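19 Jul 2018

Went through the Sternitz packet on once-weekly dosing again with Soon-im. Still not convinced. The headline is that patients moved from daily tablets to the weekly one kept the same glucose control, and maybe they did, but adherence was self-report and the follow-up was 16 weeks. HbA1c has barely settled by then.

684 enrolled. I can't find how many finished. Mabli thinks it's in the supplement, I looked and it isn't, or it's in a table I can't open.

Other gripes:
Run-in was 2 weeks. Anyone who missed doses in the run-in was dropped, so of course adherence looks good afterward.
Kidney function cutoff is stated one way in the methods and another in the figure legend.
"Mild stomach upset" is never defined. Ryan says he'd count anyone who skipped a meal over it. They may not have.

Þórey wants to put it in the pharmacy bulletin as an option for people who forget tablets. My view is we hold off. If someone forgets a daily pill I don't see why they'd remember a weekly one, and a missed weekly dose is a bigger hole -- has anyone checked that?

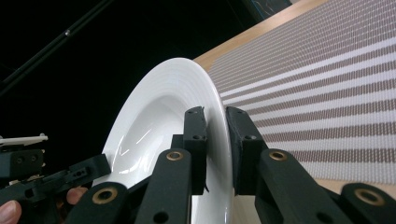 Garba is writing to the Zaltbridge site to ask for the dropout numbers by arm. Gave him 4 questions, the kidney one first. If they send only percentages again, I'm voting to leave it out of the July bulletin.

Supplement table: Mabli to try opening it on her machine.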